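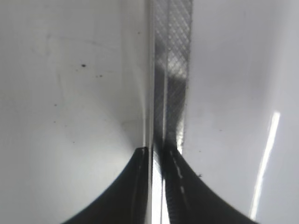
I have been meaning to write about my little foray into profit-sharing accounts for months now, and since a reader in Toston wrote to ask how it was going (thank you, and yes, I did get the second email too) I thought I'd better put the kettle on and get to it.

Some background for anyone new. Back in February I moved part of our savings out of an ordinary term deposit and into a pooled account with Celgate, a small co-operative lender over in Estbridge. It doesn't pay interest in the usual sense. The members' money goes into financing things for local businesses -- ovens, delivery vans, a bit of farm gear -- and the lender buys the item, sells it on at an agreed markup and lets the business pay it off. Whatever is left after costs gets shared among those of us who put money in. My old neighbour Bakari Rugemalira had been telling me about this sort of arrangement for years, usually over the back fence while I was trying to get the washing in, and I'm a bit embarrassed at how long it took me to listen properly.

I put in $600 to begin with, which my brother thought was hilarious, but I'm a toe-in-the-water person and always have been. The first statement came after four months and my share was $83 less than nothing exciting, by which I mean it was $4.42 and I was thrilled with it! I rang Bakari straight away. He was very polite about it.

What I've liked most is the paperwork, strange as that sounds. You can see which kinds of businesses the pool is backing, and what the markup was, and there's a page on late payments, where any late fees go to charity and none to the lender. I did have to read that page twice. The part I like least is that the return isn't promised, and if the pool has a rotten year then so do I. My deposit was dull as dishwater but at least I knew what was coming.

There's also the question of getting your money out, which takes a month's notice. That's fine for us, but I wouldn't put the car rego money in there.

I've got a phone call booked with Celgate to ask about their home finance, as our niece is looking at a unit near Toston and would rather not have a standard mortgage. I have a page of questions already and Bakari has added a few of his own in the margin, in handwriting I can only half make out. I'll write up the answers once I have them.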